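Home | Posts | Shop notes | About | Subscribe

The basket has holes in it

Posted 13 November 2022 by Mhairi MacLeish

I have now lost an argument with a basket. It is dark brown, it is woven out of fake wicker, and in October it beat a robot arm, a vision model and three adults with degrees.

The job was dull, and that was its appeal. Pick up the lumpy yellow thing, put it in the basket, take it out again, repeat until somebody goes home. We run this sort of task on the Tejada (our name for the arm, after the street the old lab was on) whenever we change the software, on the theory that if it can't do dull it has no business doing interesting. It had done dull for weeks with a plain plastic tub. Then Gonzalo Iglesias swapped the tub for wicker, and on the second run the arm drove its fingers into the rim and kept pushing.

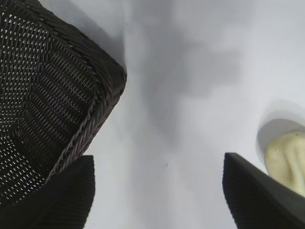 The force limit was supposed to catch that. It did, eventually, in the way a parent eventually looks up from a phone. The rim bent, the basket slid, and I hit the stop button with more of my forearm than the button calls for. Five hours of logs later we had two separate problems, which is my least favorite number of problems, because each one hides behind the other.

The first was light. The weave is full of little gaps, and with a white table behind them they shine. Our height estimate took a wall full of bright dots and decided that much of it was table. From certain angles the planner believed the basket had one good side and three rumors.

The second was mine. I had raised the force limit to 20 newtons for a different job, a stiff drawer, and never put it back. There is a comment in the config file, in my own handwriting so to speak, reading "temporary." Remedios Aguirre found it and was very kind about it, and I would have preferred yelling.

So we went back to slow speed, with the limit where it belonged and a hand near the button, and tried reaching down inside with the walls close on both sides.

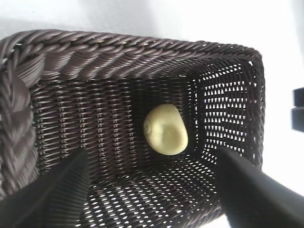 What we changed

The planner now treats any patch of mixed dark and bright as solid until proven otherwise. This makes it timid. It goes around shadows. It once refused to approach a striped towel. I can live with timid.

The force limit lives with the task now, so it goes away when the task does. If a file doesn't set one, the arm won't move, and it tells you so in a message Dénes Erdős wrote that I find a bit smug.

We also keep the wicker in the test set for good, taken from several tilts, including the close, steep ones where the wall is mostly glare.

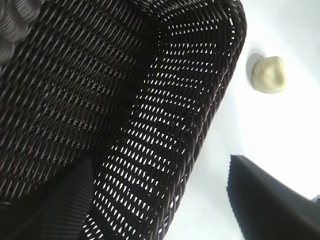 Sinimberg Robotics Club – Manipulation Group

Still open: the rim. It curves, it shines in spots, and the estimate along the outer bend wobbles enough that I don't trust it at full speed. Macarena Villanueva wants to try a second light off to one side. I want to try a different basket, and have been told that is cheating.

If you have the same gripper code, check your limits file before you check anything clever. Search for the word "temporary." I'll wait.

Recent posts
– The drawer that started it
– Sakance cable clips, two months in
– Why our stop button moved
– Notes on labeling bins badly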